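How to clean up an old wooden desk panel and reuse the packaging it came in

If you have bought a replacement desk top or shelf panel second-hand, it will usually need a clean before you fit it. The job takes 30 minutes and needs nothing you won't already have in the kitchen. These notes were written for the Ritmont desk, but they apply to any flat panel with a sealed surface.

What you need

Two soft cloths, one kept dry
Washing-up liquid
A bowl of warm water
A plastic scraper or an old bank card
Large paper mailers or flat cardboard

Step 1. Sort out the packaging

Clear the packaging first, and keep anything made of plain brown paper. A large mailer opened out flat makes a good mat for the panel to lie on, and it can still go in the recycling afterwards. Peel off the tape where it comes away easily. Check for cables, screws and small fittings before you fold anything up. They are easily lost between two layers of paper, and Jindon no longer sells the fittings pack for the older desks.
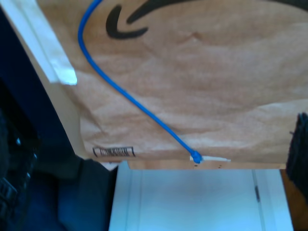
Labels can be left on if the paper is only going under the panel. If you plan to post something in it later, cover the old barcode and address with a fresh label so that the parcel isn't sent to the wrong place.

Step 2. Check the panel

Stand the panel near a window and tilt it until the light runs across it. Marks that can't be seen straight on will show up at a low angle. Look along each seam where the strips of wood are joined and run a fingernail over it. You should feel no step. If there is one, the glue has started to go and the panel needs a clamp before it gets any water near it.

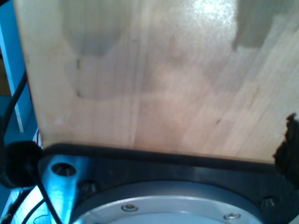

Small dark specks may be part of the grain. Rub one with a damp fingertip, and if it stays put, leave it alone. Scraping at it will only leave a pale patch.

Step 3. Wash and dry

Put 4 drops of washing-up liquid in the bowl. Wring the cloth out well – it should be damp, not dripping – and wipe along the grain from one end to the other. Go over stuck-on dirt with the plastic scraper held nearly flat. Wipe again with clean water, then dry the panel straight away, including the edges.

White, cloudy marks are often old polish or soap that was never rinsed off. Try a second wipe with plain warm water before you reach for anything stronger. Chauvin wax remover works on heavier build-up, but test it on the underside first.

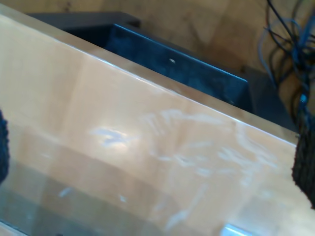 Whitish smudges across the face of a panel, easiest to see where the light catches them.

Leave the panel flat overnight before fitting it or putting on new wax.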